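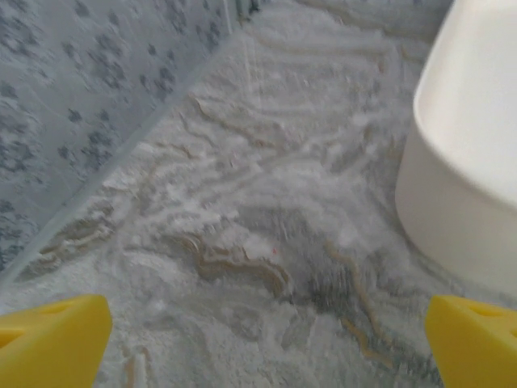

Cell 2 maintenance and setup, progress report for November
Prepared by Adebayo Ojo for Mechthild Zaugg, Wundar program office

Status: on plan, one item carried over.

The finger change is finished. Both grippers were refitted with the Teltent finger set and the opening width was taught again from zero. Amarachi Usman logged 324 open-close cycles afterward with no fault codes. Finger screws are now on the weekly check sheet.

Joint calibration was repeated after the base plates were retorqued. The left arm needed two passes. Its elbow offset had drifted far enough to show up at full reach -- the right arm was inside limits on the first pass and was left alone.

Wire sorting trials resumed once calibration was signed off. Ashraful Biswas runs them in the morning and clears the trays before the afternoon service slot. 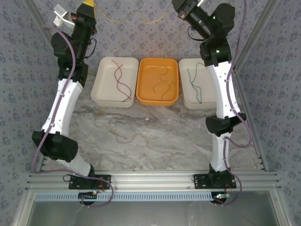 Figure 1. Cell 2 with both arms on the front rail and the three wire trays between them.

Cable routing is the open item. The service loops at the elbows are long enough for full travel, but the clips Zasell supplied do not hold the cable at the upper joints. Six replacements are on order. Until they are fitted, the arms run at reduced speed and Yetunde Okeke inspects the loops before each start.

Spending is within the parts budget. Next period: fit the clips, return to normal speed, repeat the cycle test on both grippers.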